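Equipment Plan and Budget for the Two-Handed Garment Handling Study
Cotirbridge Technical College, Automation Option
Project report, second draft, 18th December

1. Purpose

The project needs recordings of clothing being handled with two grippers at once. This report covers what has to be bought, what can be borrowed, and what should wait until the second phase. Software is treated in a separate report and is left out of the totals.

2. Hand-held units

Work on garments needs a pair of grippers. With a single unit the far side of the cloth stays where it is, and the wearer ends up using the free hand, which spoils the recording. We therefore budget by the pair and never by the unit. Each unit carries a printed code label so that left and right files can be sorted later. Labels are cheap, but they must be on the order form because the supplier does not add them unless asked. 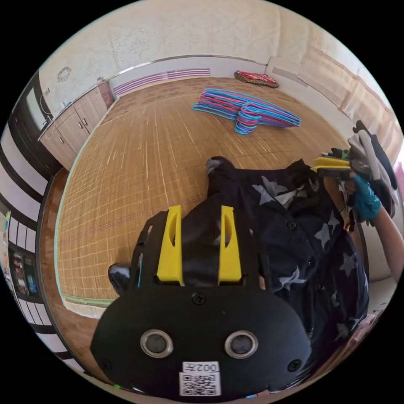
Figure 1. Two hand-held grippers at work on a star-patterned garment, woven mat underneath.

The fingers are the part we expect to replace most often. Grakmont sells them as a set of two, and mixing an old finger with a new one is not advised in its fitting notes. The plan allows one spare set per unit.

3. Cost lines

All amounts are in dollars, tax included.

Gripper pair, Dronska, with mounts: 1018
Spare finger sets, Grakmont: 100
Storage drives and reader: 400
Gloves, labels, cable ties: 45
Total: 1563

The drives were first priced in August with a smaller capacity. Test files came out larger than planned, so the larger drives are now the base case. A Bravo charging dock was considered and dropped. It holds four units and we have no use for the other two slots in this phase.

4. Items not bought

Garments, hangers and work surfaces come from the homes where recording is done. This keeps the cost down and gives a wider range of fabrics than we could purchase. The drawback is that no two sites match, and surface height has to be written on the session sheet each time. A folding table was requested by one subgroup. It is deferred.

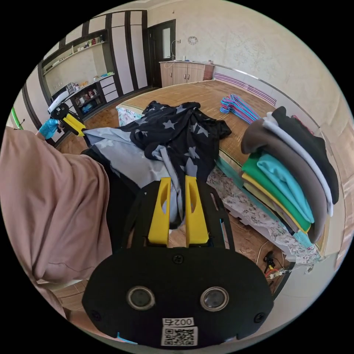
Do the two grippers have to be the same model?
They should be. The mounts, fingers and chargers can then be shared, and one set of spares covers both sides.

5. Order of purchase

The gripper pair goes first, as it has the longest delivery time. Drives follow once the pair has been checked on arrival. Finger sets and small items can be placed on a single order to save shipping. If the pair is delayed past the start of term, the drives should still be bought, as the department can use them for other work.

6. Open points

The warranty terms for the mounts are still unclear. The quote from Dronska lists them as accessories, and accessories have shorter cover. A written answer has been requested.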